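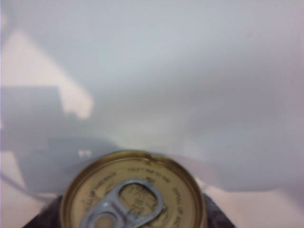
Ob Maschinen im Haushalt schon etwas taugen, beantwortet Rafia Khokhar erst einmal mit einer Gegenfrage: Was heiße hier Haushalt? Greifen gehe inzwischen ganz ordentlich, wegräumen auch, solange keiner umgeräumt habe. »Eine Dose hinstellen ist Mechanik«, sagt sie. »Eine Dose öffnen ist Feinmotorik mit Fingernagel.« Den Fingernagel habe bei Plikell bisher niemand bestellt.

Seit November läuft der Versuch in der Teeküche, drei Vormittage die Woche. Gibt es Fortschritte? »Der Lappen wird inzwischen ausgewrungen. Meistens über dem Becken.« Und im Laden, beim Regaleinräumen? Da sei man weiter, die Regale hielten ja still. Die Kundschaft leider weniger.

Ihre eigene Küche macht Khokhar von Hand, rund 10 Minuten nach dem Essen. Ob sie tauschen würde? »Sofort. Aber dann will ich beim Abtrocknen zuschauen.«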